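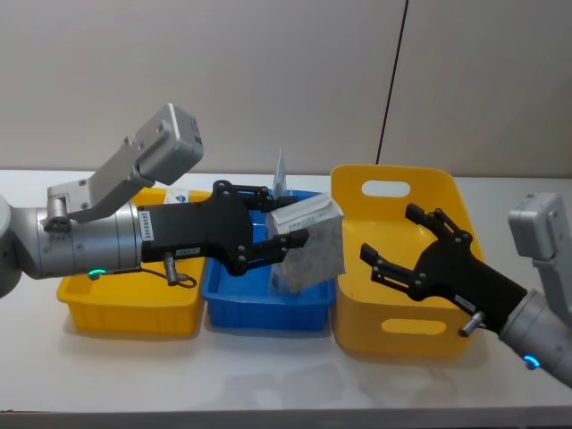

Unit 4: bins on the worktable, one taller than the others.

Small-Order Packing, Unit 4: Sorting Into Bins
Handout, Feb 8, 2019

Read this before the lab. Bring the Iklow order sheet from Unit 3, filled in.

1. What the bins are for

A bin holds one group of goods from the time they leave the shelf until they are packed. It is not storage. Goods left in a bin overnight get mixed into the next day's orders, and the count at the end of the week comes out wrong.

In this course the groups are set by package type, not by brand or price. A small stockroom such as the one in the Ponamau case carries 210 lines, and new clerks can't be expected to know all of them. They can tell a tube from a box on the first day.

2. Choosing a bin

Depth comes first. The goods should stand in the bin with enough showing above the rim to take hold of. If the whole package sinks below the rim, the packer has to reach in and feel for it. A high back is useful for tall or soft packages that would otherwise fall over behind the bin.

Handle cutouts help when full bins are moved, but small items can slip through them. Check the size of the opening against the smallest item in the group.

Color is only a label. Write down which color means what and keep to it for the whole order. When two bins of one color are in use, they need a card as well.

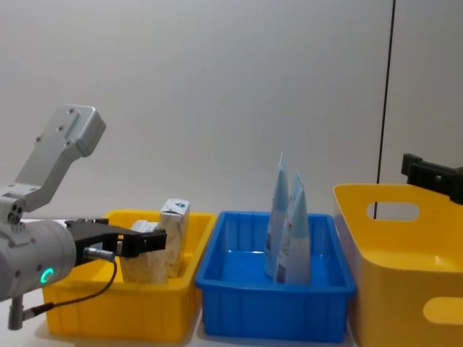
Package shape decides how an item should stand. Gabled cartons go upright on their flat base, since the top is the weakest part and may leak if the carton lies on it. Tubes are harder. Many have a cap wide enough to stand on, and then the crimped end points up, as with the two light blue and white tubes in the blue tray. The taller of the two leans a little to the left. A slight lean does no harm, but a tube that falls flat takes up the room of several. Put tubes close together or against a side wall.

3. Order of work

Set out the bins before bringing any goods to the table.
Sort one group at a time.
Turn printed fronts the same way where the shape allows.
Check each bin against the order sheet, then initial the sheet.

4. For the lab

Work in teams of 2. Each team gets the Gil order, 75 items in mixed packages. Decide on your groups first and write them at the top of the sheet. Damaged packages go to the side and are listed separately.

Reading for next time: the Sketutwood case, sections on returns and on orders over 1,000 items. The written report on both cases is due in May.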